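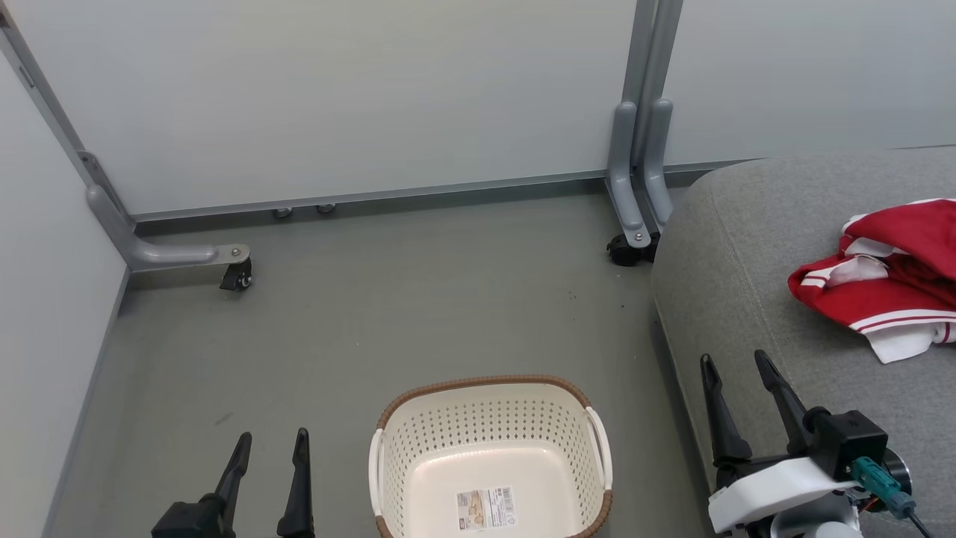
19 January 2018

Laundry corner, mock living room. Good day! The cream basket with the brown woven rim has been promoted to standard basket for all the tidying runs, and I'm very happy about it. Shireen and I tried it against the tall Wendley hamper this morning and the low one wins easily. You can see right to the bottom from standing height, so a stray sock has nowhere to hide, and the two white handles at the ends are wide enough for Johannes's hands (he tested them, twice, with great seriousness).

The product label is still stuck to the inside floor. Leave it there until Iresha has copied the barcode into the inventory, then it can come off. Last time I peeled one early and we spent an afternoon hunting for the receipt.

Start position: basket on the floor next to the gray sofa, garment on the seat, crumpled. The red one with the white stripes is my favorite so far! It shows up beautifully against the gray upholstery, much better than the navy towel, which kept disappearing into the cushions. Thandeka wants a gray T-shirt next, to make it hard on purpose. Fine by me, but let's finish the red set first.

Clothes budget stands at 345 after the thrift store trip, so there's room for a few more shirts. Collars and stripes please, they make it so much easier to tell which way up a thing has landed.

To do:

- ask Razia if the second basket can live on shelf 50
- sweep, there are dark specks on the floor again
- tape marks for the basket, all four corners
- wash the navy towel anyway, it smells of the storeroom

Tomorrow we try two garments at once. Can't wait.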